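Valteo: Harbours of Cirnau
Strategy board game from Groltivier

Availability: in stock
Released: April 8, 2021

If you have been wandering the coast with us since the first Valteo box, welcome back, and if you are new, pull up a chair, because this is a lovely place to start! Harbours of Cirnau is a complete game in its own right, so you won't need anything else to play it, though it does sit very happily beside the original if you fancy joining the two maps together for a long winter evening.

Each player runs a small trading family in the island town of Cirnau. You'll build quays, hire crews, haggle over salt and lamp oil and try to fill your warehouse before the January storms close the sea lanes. There are 17 different ships to launch, each with its own painted card, and the Tijani (the big merchant ship that everyone ends up squabbling over) has a proper model of her own this time, which we are very pleased about.

The rules have had a good tidy as well. Turns are quicker, the auction no longer drags, and the first family to 1,000 crowns triggers the last voyage, so you always have a fair idea of when to put the kettle on. Younger players can use the shorter harbour game printed at the back of the booklet, and the grown-ups in our test groups kept asking for it too. 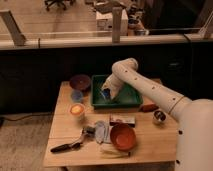 Storage is something we get asked for a great deal, and we do understand, as there are plenty of cargo pieces to keep in order. The box has an insert with lidded wells, but during play we like to have the cargo out where everyone can reach it. A shallow tray with raised sides, like the green one on the table, is just right for this, and a bowl with a wide rim will do nicely for the coins.

Players: 2 to 5
Age: 7 and up
First printing: 3,000 copies
Language: English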